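Progress note to the Undale fund, 29th October

Quick one this time, full accounts follow when the bank statement turns up. Covers June to now.

**Breakfast club, Raltham site.** Open 4 mornings a week. 112 children signed up, up on last term. Waiting list still there, mostly families from the Sorkusach end of town who come in on the early bus. Hot food is back on the menu after the summer of cereal and toast.

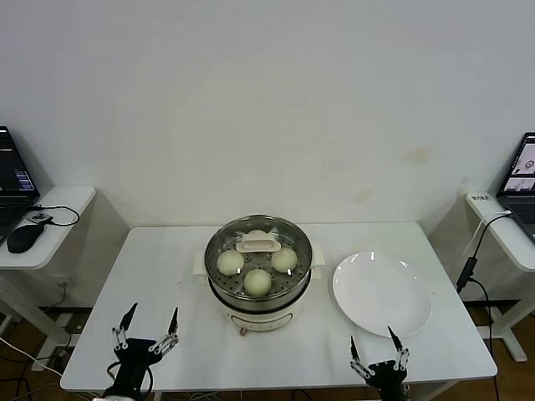 *Steamed buns, Raltham.*

Food costs are the sore point. Milk and eggs both over budget, fruit just under. Switched suppliers to Kanaujia in June, deliveries are better but the minimum order is too big for our fridge so we split it with the senior lunch group. Working OK so far. Invoices get mixed up, sorting that.
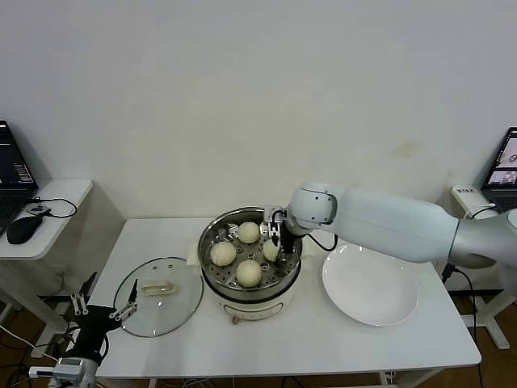 Attendance sheets. Moved from paper to the shared spreadsheet, two mornings went missing in the changeover and I've left them blank instead of guessing. School office says late arrivals are down among our kids, no figures from them yet, have asked twice.

**Staffing.** One cook left, post advertised, three replies. Interviews next week hopefully. Food safety certificates all in date exept one, booked.
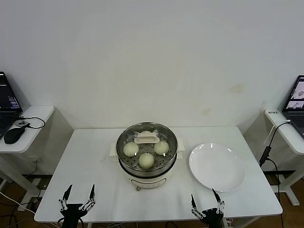

**Money.** Second payment recieved, thank you. $1000 put by for the new fridge, another $275 spent on bus passes. Would like to move the unspent printing line over to food if you're OK with that. Need a yes in writing please.
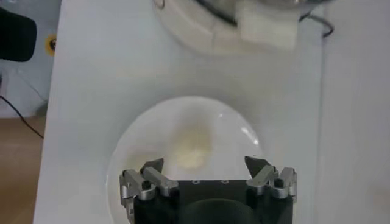
Sorkusach: still no lease. Landlord wants a longer term than our grant runs. Church hall is the fallback, smaller, no parking, but the kitchen passed inspection. Will decide before the next report.

Parent survey goes out once the translation is back. Send questions to the office email, not the old one.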